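Odd chopsticks and no pairs left – what do you all do? 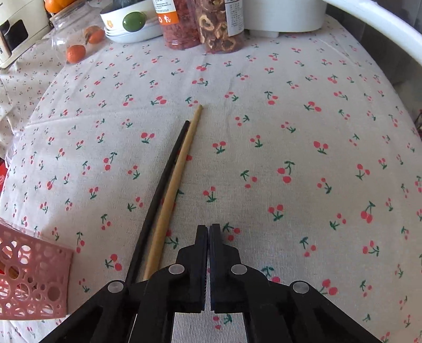
Hello everyone! I love eating with chopsticks and have done for years, but my drawer is now a jumble of singles. Last night I laid the table with one black and one wooden, and the wooden one is slightly thicker. Do I keep using mixed pairs, or is it time to start again? I'd love to hear how other people keep theirs together!

Melina Manolakis

Kuo-hua Tseng
Oh, I do enjoy a question like this! Mixed pairs are fine for noodles at home, as long as the tips meet when you close them. Smooth ones do slide a bit with slippery food, so put the plain wooden one underneath, where it stays still, and move the smooth one on top. For keeping sets together, I wash each pair with a small elastic band round the thick ends (loosely, so water gets in), then stand them tips up in a tall jar. I began in August with 6 pairs and still have every one. Do check the wooden ones for splinters or dark spots, and throw those out. A rub with a little food-safe oil now and then is lovely for bare wood, but skip it on anything painted or lacquered.

Darius Oprea
just buy a big pack all the same colour, then any two will match. mine were from Nokeo, good and cheap

Lai-ching Fang
Don't throw the singles away! They make brilliant plant supports for seedlings, and I stir my paint with one. Mine live in an old mug by the back door – the grandchildren pinch them for drumming.

Contact us | © Fusby Community Help | Back to top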